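Pluvurel Support – Dash and Logger
Ticket: Left front wheel speed drops out, torque cut on the straight
Status: Closed – resolved
Opened by: Sebastian Preda
Handled by: Bucur, trackside support
Category: Sensors and wiring

Original message

The left front wheel speed falls to zero for a moment and comes back. When it does this the traction strategy sees one front wheel stopped and the others turning, and it pulls torque. The driver feels it as a hard hesitation, like a fuel cut. It began at the Gresberg round in September. The car had run all season on the same logger, same loom and same firmware with no trouble.

It only happens at speed. The lowest I can find in the logs is 157 km/h. Below that the trace is clean. In the paddock, on stands, with the wheel spun by hand, the channel reads fine.

What I have done so far: cleaned the sensor tip, cleaned the connector, checked the pins for push-back. No change. I have attached the log from the second session and the setup file. We need the car right before the next round and I would like to avoid changing the whole front loom on a guess.

Reply – Bucur

Thank you for the logs. I have looked through the session you sent. The dropouts are real and they are in the raw frequency channel, so the math and the filtering are not the cause. Please leave the filter setting as it is for now. Raising it will hide the dropouts on the dash and the strategy will still see them.

Before you change any parts I would like to know:

What was done to that corner of the car between the last good event and Gresberg? Include anything that seems unrelated, such as brakes, hub, driveshaft, damper or ride height.

Is the sensor the original one or a replacement?

Do the dropouts line up with a place on the track, or only with speed?

Reply – Sebastian Preda

Work on that corner before Gresberg: new wheel bearing, new discs and pads, and we moved the brake duct because it was touching the wheel at full lock. The hub and the trigger ring are the originals. The ring was pressed off the old bearing and put on the new one.

Sensor is the original.

On the track position, I had not looked. I have now laid the laps over each other. Nearly all of them are on the back straight, past the crest. A few are on the main straight, after the pit exit, where there is a bump. I don't see any in the fast right-hander, even though the speed there is high enough.

Reply – Bucur

That helps. If it was speed alone I would expect to see it in the right-hander too. The left front is loaded there and the suspension is compressed. Past a crest the suspension is extended. So I would look at anything that changes with droop, and speed may only be part of the story.

Please do these in order and write down the result of each, even if it is no change.

Check the air gap between sensor and ring with a feeler gauge. Measure it at several points around the ring, turning the hub by hand. Compare with the right front.

With the car on stands and the wheels hanging, look at the sensor cable along its whole length from the upright to the chassis connector. There should be slack at full droop, with the steering straight and at both locks.

Swap the left and right front inputs at the logger end, in the connector and not in the software. Run the car. If the fault moves to the right front channel, the problem is outside the logger.

Please don't swap the sensors at the same time as the inputs. If both are changed we won't learn anything from the run.

Reply – Sebastian Preda

Results:

Air gap on the left is wider than on the right, but it is even all the way around. The ring is not running out. The gap is inside the range in your manual, toward the top of it.

Cable at full droop looked OK to me. It is not slack but it is not tight either. The P-clip that used to hold it to the top arm was moved when we moved the brake duct. It is now on the duct bracket.

Inputs swapped at the logger. We took the car to Gritby for a straight-line test on the runway. The dropouts followed the wiring: they now show up on the right front channel, which is reading the left front sensor. Right front sensor, now on the left channel, is clean.

So the logger is cleared. I have to say it was harder to provoke at Gritby. The runway is smooth. We got it on only a handful of runs, all where the concrete slabs meet.

Reply – Bucur

Good, that removes the logger and its input from the list. You can put the inputs back.

I now have two suspects, the gap and the cable, and I think they may be working together. With the gap toward the top of the range, the signal amplitude is lower than it was with the old bearing. It will still trigger when everything is steady. If the sensor moves away a little, or the cable connection is disturbed for a moment, there is less margin.

Regarding the cable: "not slack but not tight" on stands is a concern. On stands the arm hangs on the damper at rest. Over a crest at speed the wheel arrives at full droop with some force and the bushings give a bit more. The duct also moves at speed, because it has air going through it. If the clip is on the duct bracket, then the cable is being pulled by the duct as well as by the suspension. That could explain why you see it only at high speed.

Next test, please:

Car on stands, ignition on, logger recording. Spin the wheel by hand or with a drill and a rubber wheel on the hub, so there is a steady reading. While it is turning, have a second person pull the duct outward and back by hand. Then pull lightly on the cable itself near the upright. Send me the log.

Reply – Sebastian Preda

Done this evening. I used the drill. Pulling the duct outward, nothing for the first few tries, then a dropout. Pulling on the cable by the upright gave a dropout almost every time. Pushing the cable toward the sensor brings the reading back.

I peeled back the heat shrink where the cable goes into the sensor body. The outer jacket has pulled out of the strain relief and one of the cores is bare and partly broken. A few strands are left.

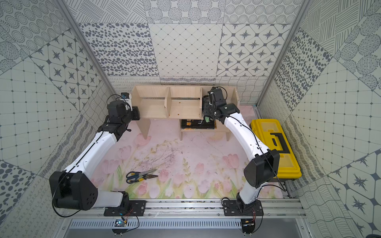

I fitted the spare sensor and repeated the drill test. Pulled the duct, pulled the cable, nothing. The trace is flat. I have not touched the clip yet. My concern is that the new sensor will go the same way if I leave it as it is.

Reply – Bucur

You are right, it will. Please don't run the spare with the clip on the duct bracket. What I would do:

Move the P-clip back to the top arm, close to the inner pivot. The cable should move as little as possible there. If the duct is now in the way of the old hole, make a small tab for it on the arm clamp. Do not drill the arm.

Put a second clip on the upright, just after the cable leaves the sensor. The cable between those clips should make an open loop, with slack left at full droop and full lock.

Put a sleeve on the loop where it passes the disc. New discs and pads will put more heat into that area for the first sessions.

Shim the sensor to bring the air gap down to match the right front. Check it again after the first run, when the bearing has settled.

Leave the filter and the traction settings alone until you have a clean log.

Reply – Sebastian Preda

All done. The old hole was blocked by the duct, so I made a tab. It took longer than the rest of the job. With the steering at full lock the loop was rubbing on the inside of the rim on the first try. I shortened it and turned the upright clip, and now it clears.

The gap matches the right side. I had to use 2 shims. One alone left it a little wide.

We went back to Gritby and ran until the fuel light came on. No dropouts. I know that the runway is not a full test, as it was hard to provoke there before.

While I was at it I looked at the right front. The duct on that side was moved too, and the clip with it. That cable is not damaged, but the jacket had started to creep out of the strain relief. I have moved that clip to a tab as well.

Reply – Bucur

Good that you checked the other side. I will leave the ticket open until you have run on a circuit with a crest or a proper bump. Please send the first full session when you have it.

Reply – Sebastian Preda

Test day at Gresberg finished. Log attached. Both front channels are clean in every session, including past the crest and over the bump at pit exit. The driver reports no hesitation. Gap rechecked after the first run and it had not moved.

One question. Is there a way to have the strategy ignore a front wheel that goes to zero at that kind of speed? A wheel can't stop and start again that quickly.

Reply – Bucur

Yes. In the setup software open Wheel Speed, then Plausibility, and switch on the rate check for both front channels. If the speed falls faster than the limit, the logger holds the last good value for a short time and writes a flag to the log. The flag is important. Put an alarm on it so that the crew knows a sensor is failing. With no alarm, the car will drive normally and you will find the broken cable much later.

The check is off by default because some customers use the raw signal for lock-up detection under braking. If you do that too, keep the limit well above the fastest real lock-up in your logs.

Closing notes

Fault: intermittent loss of left front wheel speed at high speed with suspension in droop.
Cause: sensor cable core broken at strain relief. Cable clip had been moved to the brake duct bracket and loaded the cable. Air gap near top of range reduced the margin.
Fix: sensor replaced, clips moved to top arm and upright, gap shimmed. Right front clip also moved.
Logger and firmware: no fault found.
Follow-up: routing note for cars with moved brake ducts to be added to the installation guide.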